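Chapter 3: Water in the Home
By Tamsin Villanueva

Every household depends on a supply of clean water. This chapter examines how water is stored, priced, and shared, beginning with the smallest container most people handle – the plastic bottle.
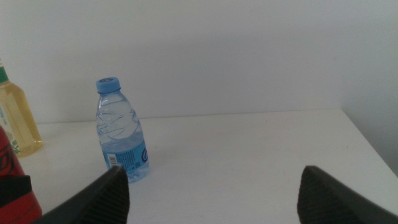 Page last changed: May 24, 2022

A family in Stiridby may keep 50 bottles in reserve, while the town's tank holds enough for 1,000 homes. 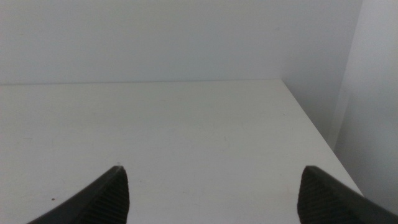
Maureen Lockwood objects that stored water is no substitute for sound pipes, and Section 3.1 takes up her argument.

© Presden Press | Contact | Back to top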